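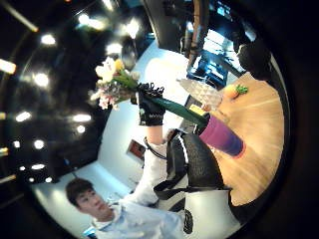
Keeping Cut Flowers Alive: Notes for Session 2
Wilma Groen, 2021-04-24

Welcome back, everyone, and thank you for all the kind messages after our first evening together – I read every one of them, even the long one about slugs. Tonight is about water, and I promise it's a more interesting subject than it sounds.

A cut stem is still drinking. It pulls water up through tiny tubes called xylem, and almost everything that goes wrong in a vase comes down to those tubes getting blocked, either by air or by bacteria. When you cut a stem and leave it lying on the counter while you answer the phone (I've done it a hundred times), air gets drawn into the cut end. So we trim again, on a slant, with a clean sharp knife, and the stem goes straight into water.

Bacteria are the slower problem. They feed on sap and on any leaves left under the waterline, so strip those off and scrub the vase with hot soapy water before you fill it. Change the water every 2 days and take a little off each stem while you're there.

A word on particular flowers. Lilies open one after another, and the pollen stains terribly, so pinch the anthers off as each bloom opens. Please keep lilies out of any house with a cat – every part of the plant is dangerous to them. Daffodils leak a sap that bothers their neighbors, tulips especially, and they like a few hours alone in their own water first.

For next time: keep one bunch in plain water and one with flower food, same room, same size vase, and write down what you see each day. Trevor Campbell's chart from the March group is in the folder if you want a layout to copy.

3,255 views | 20 shares | 2 comments

Maëlle Melnyk: Does the slanted cut matter for roses too? My grandmother used to smash the ends with a hammer.

Carter Boychuk: Wilma went over this in class, Maëlle, no hammers! It crushes the tubes.

Related
Session 1: Choosing Flowers at the Market
Session 3: Foliage and Fillers
Drying Hydrangeas at Home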